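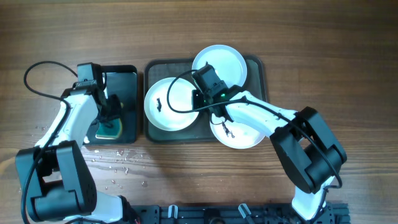
Plates and sponge, Sunday arvo.

Finally wrote up the house rules for the two arms, after months of everyone at Jekura doing it their own way. Rule one is water. There were droplets on the wood beside the sponge tray again today, and I want them wiped up before the next run, every time – no arguing! Rule two is the cables. Check the loops at both grippers before you start, and again every 10 runs. Rule three, leave the smears on the plates alone until the run's logged (I've been guilty of that one myself, I just can't help tidying).

The Brureo checklist wanted clamps checked monthly, but I've made it weekly. We're at run 1465 and I'd like to get to 3000 without a silly mishap. Printing it tomorrow, in colour if the printer behaves.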